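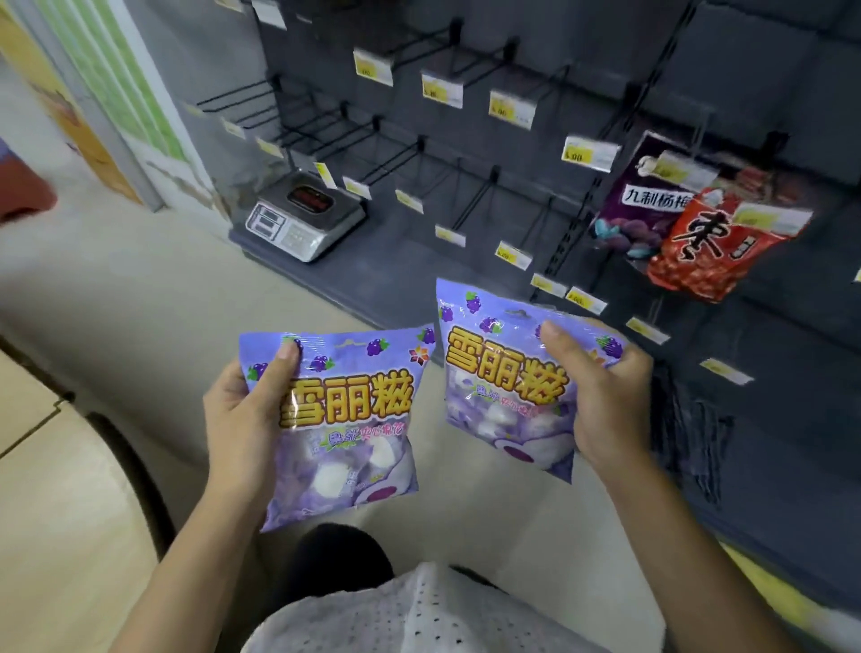

Grotcombe Corner Shops Project
Progress report to the Barrera Fund, second period

1. Summary

The project helps independent food shops in Grotcombe to stay open by sharing the cost of deliveries, bookkeeping and repairs. At the end of the last period we had 18 shops signed up. We now have 26, and the joint delivery round runs twice a week instead of once. Spending is within budget except for the van, which is covered in section 4.

2. Deliveries

The round now goes out on Wednesday as well as at the weekend. Before the project most owners drove to the wholesaler themselves, often closing for a morning to do it. Orders go in by 6 pm the day before and are put together at the Evard Road unit. Iman Abdel Hamid took over the ordering sheet in January and has moved it from paper to a shared spreadsheet. Four owners still phone their orders in, and we have agreed to carry on with that for now.

Mistakes in orders have been the main complaint. Most came from case sizes: a shop would ask for 12 of something and receive 12 cases. The spreadsheet now shows the case size next to each line, and complaints have dropped.

Specialist lines are harder. Several shops buy from small importers who will not deliver to a shared address, and their goods are outside the round. Nouhaila Mahrous is talking to two of these importers. One has agreed in principle if we can guarantee a minimum order each month. The other has not replied.

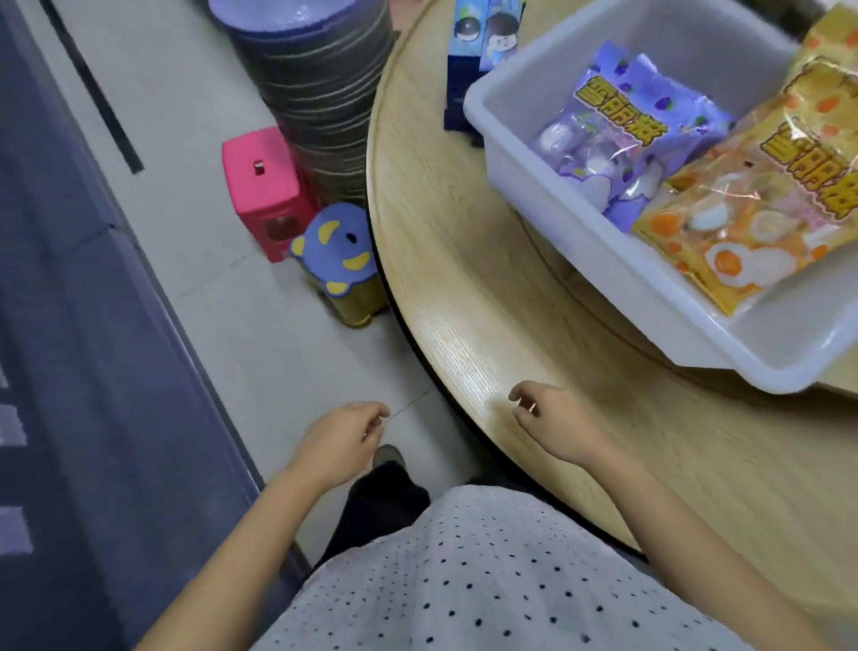
Minimum orders are a problem for the smallest shops in any case, as they have very little storage. We are looking at splitting cases between neighbours, with the cost divided on the monthly statement.

3. Bookkeeping

Salma El Khatib has held drop-in sessions at the library in the early evening. In total there were 62 visits over the period, many by the same people coming back with a new question. The commonest subjects were VAT, business rates and what to do with old receipts.

We moved the accounts for the joint round to Trutine in the second month. The change took longer than planned because supplier names had been entered in several different ways and had to be tidied by hand. Statements went out late that month - owners were told in advance and there were no missed payments.

4. Money

The van needed a new clutch, and we spent £1617 on the repair and three days of hire. There was no line for this in the budget. We ask the Fund's permission to cover it from the unspent training money. A full breakdown is attached separately.

5. Staffing

Fouad Abdel Rahman continues as project manager. Aniela Szewczyk has reduced her hours and now works on repairs and energy bills only. We do not plan to recruit before the next report.

6. Next period

- Finish the talks with the two importers and report the outcome.
- Try case splitting with six shops on the north side.
- Renew the lease on the Evard Road unit, or find another with level access.
- Get quotes for servicing fridges as a group. Aniela has two so far and would like a third.

The lease is the most urgent of these. The landlord wants an answer before the end of the quarter, and we would be glad to discuss it with the Fund before then.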